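Holding the Page: How Serial Webcomics Manage the Long Hiatus

6/9/18
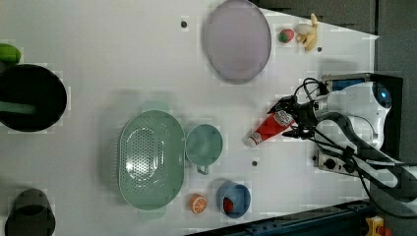

Most serial comics published on the web will stop at some point before their story is complete. The pause may last a fortnight or it may last years. Readers accept this more readily than many creators expect, provided the interruption is handled with some care, and the practices that have grown up for handling it are now sufficiently settled to be worth setting down.

A printed serial had an editor, a printer and a distributor, each with an interest in seeing the next instalment appear on time. A webcomic commonly has one author. When that author falls ill, changes jobs or moves house, the schedule has no other support. The update calendar, which in the early weeks of a project serves mainly to build an audience, becomes an obligation that must be met from whatever hours remain in the week.

The traditional protection is the buffer: a stock of finished pages held back from publication. Advice on its proper size varies. The creators of Clerkum, a long-form fantasy comic which updates twice a week, began with 28 pages in reserve and considered the figure generous. It was exhausted within the first year. The losses were small and regular. A page would be redrawn, a colouring job would run late, a convention would take up the better part of a week, and the reserve would fall by one or two pages each time without ever being restored.

Their present method is to treat the buffer as a fixed floor. When it drops below six pages, the comic moves to one update a week until the stock has recovered. Readers are informed of the change by a line beneath the current page. The team reports fewer complaints under this arrangement than it received when pages simply failed to appear.

The announcement

The wording of a hiatus notice receives less attention than it should. A survey of archived notices carried out for this article, covering 50 comics hosted by the Plidby collective, found that the most common form was a short apology with no date of return. Several promised a return "soon". In over half the cases where a firm date was given, that date passed without a new page.

A missed date does more harm to a readership than an open-ended absence. Readers who have been told to come back in June will do so, and if they find the same notice waiting for them they are unlikely to make a third visit. Plidby now recommends to its members that a notice state three matters only: that the comic is paused, at which point in the story it has paused, and by what means readers will be told of its resumption. Reasons may be given if the author wishes, but are not expected.

The means of notification deserves particular care. Many comics rely on a single social media account for this purpose, and accounts lapse or are abandoned when a service falls from favour. An RSS feed or a plain mailing list is less fashionable and has generally proved more durable. Authors who change hosts during a hiatus should leave a forwarding notice at the old address for as long as they are able to do so.

Guest work and filler

Opinion remains divided on filler. Sketches, question-and-answer strips and guest pages keep an update schedule nominally intact, and guest weeks in particular have a long and honourable history in the medium. They introduce readers to other artists and allow those artists to play with characters they admire. The difficulty arises in the archive. A reader arriving two years later, following a tense chapter from page to page, does not welcome a holiday greeting in the middle of a siege.

Wallner, a science fiction serial now in its eighth chapter, resolved the problem by moving all such material to a separate gallery once the regular story had resumed. The navigation buttons were then adjusted so that the story could be read without interruption. This took the author a weekend's labour, much of it spent repairing links from reader forums which had pointed to the old page numbers. Authors who are beginning a comic would be well advised to keep filler outside the main sequence from the outset.

Guest contributors should also be told plainly how their work will be stored, whether it may be reprinted in a collected edition, and how they will be credited. An exchange of emails is usually adequate. Where the comic earns money through subscriptions or advertising, a modest payment is now considered proper, and a written agreement is preferable to a cordial misunderstanding.

The question of payment

Reader subscriptions have altered the nature of the hiatus. A comic offered free of charge may pause without financial consequence to its audience. Where readers pay by the month, a pause raises the matter of what they are paying for. Some authors suspend billing for the duration. Others continue to charge and supply drafts, scripts or colour studies in place of finished pages.

Both courses are defensible. What appears to matter is that subscribers are told before the next payment falls due. The author of Sandov, a historical drama with a small and loyal readership, suspended billing on each of the comic's 2 extended breaks, and found that most subscribers remained when it was restored. The author of a busier comic, with assistants to pay, may not be in a position to do the same and ought to say so when subscriptions are first opened.

Returning

The first page after a long absence carries a considerable burden. It must satisfy readers who remember everything, and also those who have forgotten the name of the heroine's brother. A recap is the usual remedy. The better examples are brief, illustrated with panels from earlier chapters, and placed where a new reader can use them as an introduction. A few authors have the characters explain the plot to one another at length, a practice which slows the chapter and reads poorly once the pages are collected.

A change in drawing style is almost unavoidable. An artist who has been away for a year will not draw in precisely the same manner as before, and attempts to imitate one's own earlier work tend to look stiff. Many authors choose to resume at a chapter break for this reason. Wallner went further and introduced a revised palette along with its new chapter, so that the difference was seen as a feature of the story's new setting. Some readers objected in the comments. The objections had largely ceased by the end of the chapter.

There is also a strong temptation, upon returning, to redraw the opening pages. This should be approached with caution. Early pages are often the weakest in any archive, and they are the first that a new reader meets, so the case for improving them is a fair one. It is equally true that a number of comics have come back from hiatus, announced a full revision, and never again reached the page at which they stopped. Clerkum has adopted a rule that no old page may be revised until the buffer is full, and that revised pages are not to be counted as updates.

Comics which do not return

Some serials will not resume, and their authors may know this long before they are prepared to announce it. Where an ending can be supplied in another form, readers have shown themselves grateful for it. A prose summary of the remaining plot, a set of rough thumbnails or a posted script will all serve. Plidby maintains a section of its site for comics concluded in this manner and leaves the comment pages open for three months after the final entry is posted, after which they are locked and the archive is kept online at the collective's expense.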